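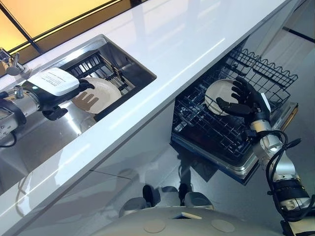
Dreka is a small cooking school in Skurnilcombe, open since May and run from the old Vieira bakery. We teach plain home cooking to adults, with up to 13 people in a class. Everyone helps clean up at the end – plates go by the black rack in the steel sink, knives go back to the teacher.

Our recipe library holds 248 dishes, all free to students. Evening classes fill up first, so please book early. Parking is behind the building.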